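About Skerkau

Who we are and what we do. Updated September, more or less.

Skerkau is a small company in Tirnport. We gather examples for robots to learn from. Somebody does a job through a pair of robot hands, we record the whole go, check it, label it, pass it on. Then the same job again, moved a bit. And again.

We don't make robots and we don't sell them. People come to us with a learning system that has nothing to learn from yet, and we send them a set.

How it started

Silviu Buzatu and Washington Figueiredo, one rented room over the old Fliltberg building, two secondhand desktops and a heater. Silviu had spent years on game controllers, Washington taught maths in the evenings. First job was for Kumarasinghe, who wanted 48 clean goes at putting a book away. Took us far too long. Most of the first batch went in the bin, the timing on the recorder was off and we hadn't noticed.

They came back for more though. That was the start of it really.

The work

Nearly everything we do now is desk and kitchen stuff, in simulation. Marble tabletop, a mug, a desk organiser, two arms with proper hands on them. Operator sits down, picks up the controls, does the task from start to finish.

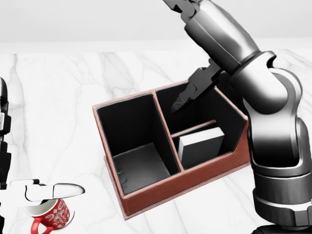
A full set for a customer is usually 200 accepted goes per task. Accepted is the word that matters. The longest we've needed was 287 attempts to get there, and that was a fiddly one with a narrow slot. We keep the rejects too, in a seperate folder, marked with why. Some customers ask for them. Dropped objects, clipped edges, operator changed their mind halfway. A system can learn a fair bit from a bad go as long as it's labelled as one.

Between goes we shift things. Turn the organiser, slide the mug, start the hands somewhere else. Small changes mostly. If every example begins from the same spot the learner just memorises the spot, and then falls over the first time a customer tries it on something new. Emilian Toma wrote the tool that does the shifting and he's still adding to it, so if you're a customer and your start positions look odd, write to Emilian.

We work to a written task sheet. One page. What starts where, what counts as finished, what counts as a fail. Customer signs it before we record anything. Learnt that the hard way, see Kumarasinghe above.

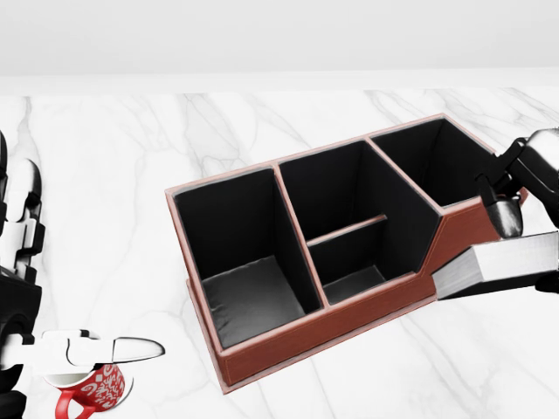
Why do people steer the hands when a script could do it?

A script does the job the same way each time, and the learner picks up that one way and little else. People vary. They slow down near an edge, come in from a different angle, miss slightly and put it right. Those corrections are what most of our customers are after. We do use scripts for resetting the table and for checking the files.

How we check

Every go gets watched back by someone who didn't record it. Cosmin Stanciu runs this side. Full speed once, then slow over the parts where a hand meets an object. He looks for hands passing through things, jumps in the recording, a finish that isn't really a finish. Also whether the views line up with each other, we record from more than one and they have to agree on the time.

Anything doubtful goes to a second person. If they disagree it's out. We'd sooner run it again than argue.

Labels go on last. Task name, operator number (never a name), start layout, result, notes if there are any. Plain text, no clever codes, you can open it in anything. 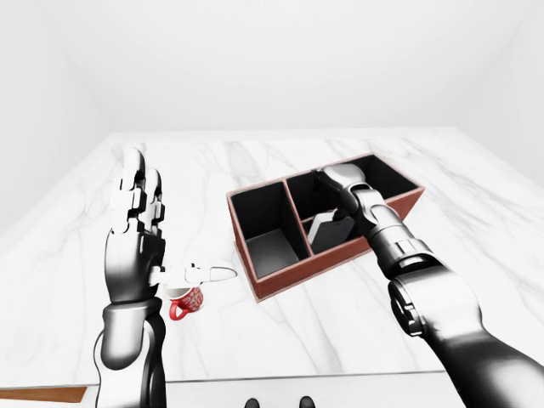
The people

Silviu Buzatu. Runs the place, quotes the jobs, answers the phone.

Washington Figueiredo. Simulation. Builds the tables and the things on them, gets the weights and the grip right. Knows more about mug handles than he'd like.

Emilian Toma. Tools and file formats.

Cosmin Stanciu. Checking and labels. Has the final say on what's accepted, including over Silviu.

Ruaridh Geddes. Looks after the operators. Training, rotas, breaks.

Operators are paid by the hour and not by the go. It was by the go for the first few months and the recordings got rushed, you could see it in the data. Sessions are short with a break after each, hand control is tiring on the wrists and the eyes. New people get a paid week of practice before anything of theirs is kept. 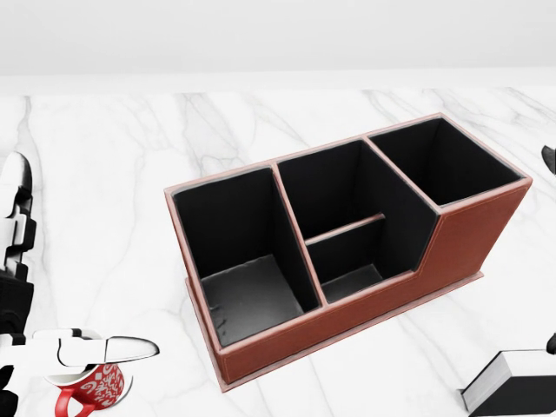 No experience needed to be an operator, by the way. Steady hands, some patience. Good ones have come from sewing, dentistry, warehouse work, one from a piano shop. Ruaridh holds a try-out on the first Saturday of the month, ring beforehand so he can set up a seat for you.

What we don't do

No recording of the public. No faces. No resale of one customer's set to another unless they've both agreed to it in writing. No military jobs, please don't ask.

We also turn down tasks we can't simulate well. Cloth is getting better but isn't there. Liquids, no.

Getting in touch

Tell us the task, the hands you're using and what you want the system to do at the end. A rough sketch is fine. We'll normally record a sample of 2 goes free so you can see the files before you commit to anyhting. Office is open from 9 on weekdays, side door, second floor, the bell doesn't work so knock.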